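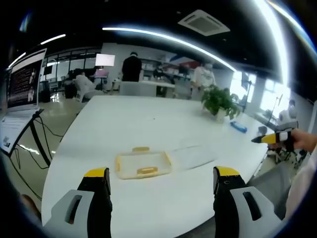

Ticket 194
Subject: Left fingertip lags on close, tray lift, handheld unit B
Opened by: Fletcher Kerslake
Component: Cirnura handheld gripper, camera on board
Status: Reopened (second time)
Priority: Medium, was High until I had lunch

Summary

Comparing the stock Cirnberg fingers against the Vermeulen set on the shallow tray task. You go in over the near handle tab, close, lift, set down. With the Vermeulen fingers the logged jaw width and the width I get out of the video disagree during the close. The log says we have the tab. The video says we are still on our way there. I trust the video, having been lied to by the log before (see ticket 87).

Setup

Big white table, the glossy one. Shallow translucent tray, pale yellow, yellow handle tab at each end. Black and yellow fingers, yellow caps on the tips, light gray brackets with the long slot. Second handheld gripper worked from the right side of the table for the two-handed runs. Controller is the Sollance box, firmware as shipped. Overhead lights on.

Steps to reproduce

Power up unit B and let it home.
Open to full width and hold over the tray.
Close on the near tab at normal hand speed.
Compare jaw width in the log with the tip distance in the video.
Swear quietly, there are other people in the room.

Expected: the two curves sit on top of each other.
Got: they part company halfway through the close and meet again at the end, like cousins at a wedding.

Log

Entry 1. Ran 200 closes with the Vermeulen fingers. 11 of them show the lag badly enough to spoil the recording. The rest are fine or fine enough. Stock fingers on the same unit, same number of closes, zero. So it's the fingers. Closed the ticket, felt good.

Entry 2. Reopened. Moved the Vermeulen fingers over to unit A and could not get the lag at all. So it's unit B. Except unit B is fine with the stock fingers. So it's unit B and the fingers, together, as a couple.

Entry 3. Suspected the table. The top throws streaks and reflections off to the right of the tray, and the tip tracker has been known to fall in love with a reflection. Put a matte sheet down and repeated. Tracker confidence went up, which is nice for the tracker. Lag unchanged. Leaving the sheet off again for now so that old and new runs stay comparable.

Entry 4. Suspected the tray. It's see-through enough that the tip finder could be confused by its rim. Swapped in a cardboard lid. Same lag, plus the lid slid.

Entry 5. Suspected timing. Log and video are stamped by different clocks and the offset gets estimated once, at startup. Did the clap test at the start and end of a long session. Offset held steady. I had really wanted it to be this one.

Entry 6. February 16, 2025. Took the fingers off unit B and looked at the brackets like I should have in entry 1. The slot in the bracket lets you slide the finger for reach before you tighten it down. On the left one the Vermeulen finger base is a hair thicker than stock, so the screw bottoms out before it clamps. Finger feels solid if you wiggle it sideways. Push it along the slot and it walks. Under a fast close it drifts back, then catches up when the tips meet. The encoder sits on the drive side and has no idea.

Unit A came with longer screws. I don't know why unit A came with longer screws. Sent a note to Cirnberg asking, politely.

Entry 7. Shorter base, or thin washer under the screw head. Went with the washer, as I own washers. Closed the ticket.

Entry 8. Reopened. Washer fixes the left finger. Now with the left one solid, the right one shows a much smaller version of the same thing, which the left one had been drowning out. Washer on that side too. Reruns still to do.

Still open

-- Full rerun with both washers, stock and Vermeulen, one-handed first.
-- Two-handed runs with the second gripper coming in from the right. Check its screws before, please, and write down which set it has.
-- Mark the 11 bad closes in the shared folder as "do not train". Don't delete them, I want them for the write-up.
-- Add a push-along-the-slot check to the startup list. Sideways wiggle does not count.

Comparison table is on hold until the rerun. For anyone asking which fingers won: the stock ones, on points, by staying attached. I still like the Vermeulen tips better on the tab.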